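# Brullik opens small-item sorting service for homes in Madville
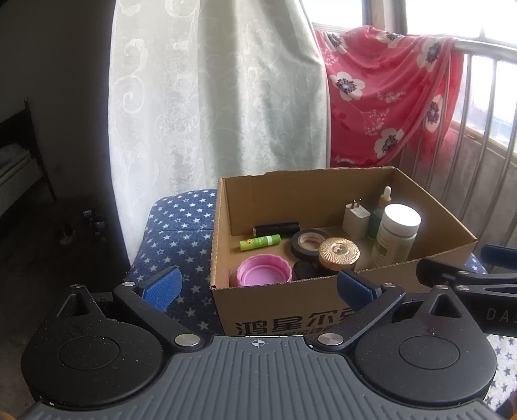

MADVILLE, February – Brullik, a home organizing company from Cedbridge, is pleased to announce a new service for the small things which collect in every bedroom and hallway. The service is called One Box, and it is open now to households in Madville.

The idea is simple. The customer takes any used cardboard box and puts inside all the little items which have no fixed place at home: lids without jars, chargers, tape, lip balm, small bottles. A Brullik organizer then visits for one session and goes through the box together with the customer, item by item. Each thing gets a place, goes to recycling, or is thrown away.

"People are often ashamed of the drawer, so they never start," said Catinca Sandu, founder of Brullik. "A box is easier. You can put it on the bed or on a cushion by the window, sit next to it, and take out one thing at a time."

During the trial period the company sorted 383 items in 19 homes. Lids and caps were the most common group, with 78 pieces in total. Many of them were matched again with their jars in the kitchen or bathroom.

Brullik asks customers to prepare in the following way:

- Use one box only, and leave it open.
- Keep bottles standing up and check that the caps are closed.
- Do not clean or sort the items before the visit.
- Put medicine and supplements on one side, so the dates can be checked first.

The company does not sell containers with this service. Shoe boxes and delivery boxes are welcome, and the customer can keep using them afterwards.

Sessions can be booked at the Brullik desk in the Tănase building in Madville. Groups of neighbors can also book together, up to six homes – in this case the visits are planned one after another.

**Press contact:** Catinca Sandu, Brullik, Cedbridge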